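3. Remakes and the Review Corpus

3.1 Selection of films and reviews

The corpus for this section consists of 1,624 published reviews of feature films that were marketed or widely received as remakes. A review was kept if it ran to at least 300 words, if it was written for the film's first release in theaters or on a streaming service, and if the writer mentioned the earlier film at least once. Reviews of sequels and spin-offs were left out unless the film also retold the plot of the first entry. This last rule caused the most disagreement between the two coders, and the borderline titles are listed in Appendix B.

In total the reviews cover 135 films. Horror and family films make up the largest share, followed by science fiction. Musicals are few in number but were reviewed at greater length than any other group, and we return to this in Section 5. We did not try to balance the corpus by decade. Newer films are reviewed by more outlets, and any attempt to even this out would have meant discarding a large part of the material.

3.2 Coding scheme

Each review was coded for the way it used the earlier film. The scheme follows the one proposed by Imai in her study of television reboots, with two changes. Her category of "nostalgic reference" was split, so that a writer's own memory of seeing the first film is coded apart from a general appeal to the audience's memory. Her category of "technical comparison" was widened to take in performance as well as effects, design and sound.

The final scheme has four codes. A review is marked as fidelity-based when its main judgment depends on how closely the new film follows the old one. It is marked as departure-based when the judgment depends on what the new film changes. The third code, technical comparison, applies when the two films are compared mainly as pieces of craft. The fourth, independent, is used when the earlier film is named but plays no part in the verdict. A review could carry a second code but only one main code.

Declan Brunton coded the full corpus and a second reader coded a sample of 417 reviews. Most of the disagreements fell between the first two codes. Critics often praise a remake for keeping the spirit of the source and fault it for keeping the plot, sometimes in the same sentence, and the coders had to decide which of these carried the verdict. Where they could not agree, the closing paragraph of the review was used to settle the matter.

3.3 Technical comparison and the artificial body

Technical comparison was most common in reviews of science fiction remakes, and within that group it gathered around robots, androids and other made bodies. Writers who had little to say about the plot would still spend a paragraph on how the figure moved or how its surface caught the light. Hands were singled out more often than we expected. In reviews of Lomard and its remake, for instance, the hand is discussed more often than the face.

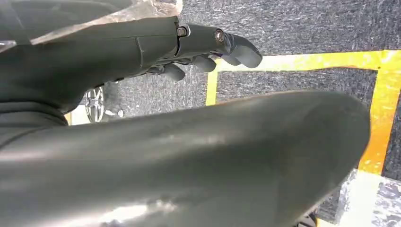

Figure 3. Robotic hand with a smooth dark gray-green shell, screw heads near the knuckles and rounded fingertips.

Two patterns can be seen in these passages. In the first, the older effect is preferred on the grounds that it was physically present on the set. Reviews of Kenuma make this argument at length, and several of them treat the weight of the original prop as a kind of honesty that the remake gave up. In the second pattern, the newer effect is admired but the admiration is kept apart from the verdict. The critic grants that the new figure is better made and then marks the film down for story or pace.

The second pattern is the more frequent of the two. It suggests that critics treat craft as a matter on which a remake is allowed to win without this counting for much. Reviews of Rernora are the clearest case. Nearly all of them call the remake an improvement in design, yet the film's overall reception was cool, and the word "unnecessary" appears in 10 of the reviews.

3.4 Limits of the corpus

All of the reviews are in English, and remakes that crossed from one language to another are seen here only from the receiving side. Paulauskas, which was remade twice in different countries, is represented by reviews of the second remake alone. We also have no measure of how many critics watched the earlier film again before writing. Some say so in the text - most do not - and we have not treated silence on this point as evidence either way.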